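Istelura – bedroom tidying set, README

Last touched Sat 22 July by Lorraine Ellery. Replaces the old notes file, please delete your copy.

What's in it

Short sessions of everyday bedroom tidying, single beds only. Making the bed, straightening the pillow, getting cloths into the bucket, picking small things up off the sheet. 200 sessions, up to 8 minutes each. Two rooms, Balorcombe and Tapsell. Trurkemgate is not in this release – see the bottom.

Starting state of the room

Beds start with the fitted sheet on and nothing tucked. We wanted rooms the way people leave them, so no ironing and no hotel corners. Small items get left out on purpose. 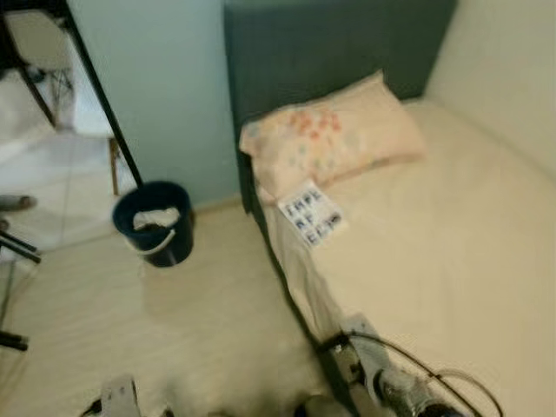
Labels go by what the item is, never by whose it is or where it ought to live. Anything flat and made of paper or card gets "card", whatever is written on it, so the white one with the big blue letters by the pillow is just "card". Don't transcribe the lettering, half the time it can't be read anyway. Tables and chairs count as background unless somebody moves them.

Label list (short version)

pillow – one label, with or without a case
sheet – fitted or flat, same label
headboard – background, still gets outlined
bucket – container, handle included
cloth – anything soft that isn't bedding
card – see above
wall, floor, baseboard – background

Brodie's version had "skirting" as well as "baseboard". Same thing, merged now. If you find a stray "skirting" in the files, let Shona Pearce know.

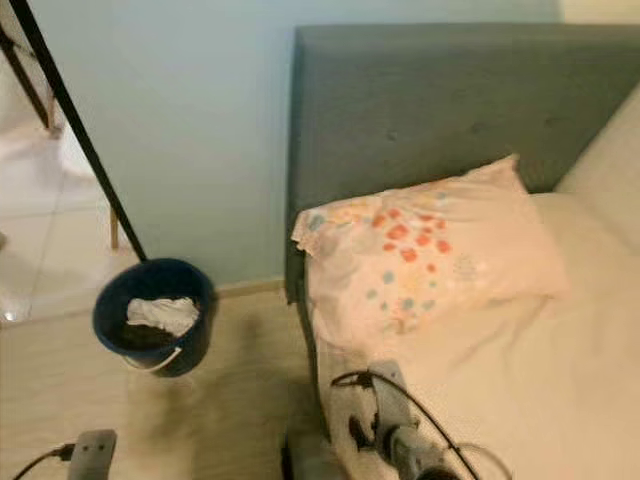

Bed with patterned pillow, bucket on the floor with white cloth inside.

Pillow rules

"Straight" means the long edge runs along the headboard and no corner is folded. Everything else is "askew". We did try a middle value and the labelers could not agree on it, so it's gone. Pattern on the case doesnt matter.

Buckets and cloths

A cloth is "in" when most of it is inside the rim. Hanging half over counts as "out", even if it stays put. Handle position isn't recorded. Murray Bolger checked 40 sessions by hand for this and fixed the worst ones, the rest are as they came.

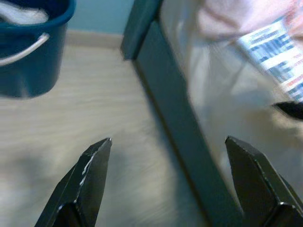

Color names were a mess in the first round. The same item got called navy, teal, blue and black by different people depending on the light, and a search for one name missed the others. A bucket can look dark teal when the view is close in and low, with the white handle across the front and white cloth at the top, so please search on "bucket" and leave color out of it. The color field is still there but treat it as a note. Same goes for walls.

Known problems

- 10 sessions have no end state written down. Keep them out of any scoring.
- Cloth and sheet get mixed up where both are white and bunched together. Partly fixed.
- Some Tapsell sessions say "morning" in the time feild and were done after lunch. Ignore that field.
- Duvet has no label yet. Currently under "other".

Still to do

Trurkemgate room, hopefully August. Duvet label. Rangi Whitelaw wants drawers added, not decided.

Questions to Rangi or Lorraine, label fixes to Shona.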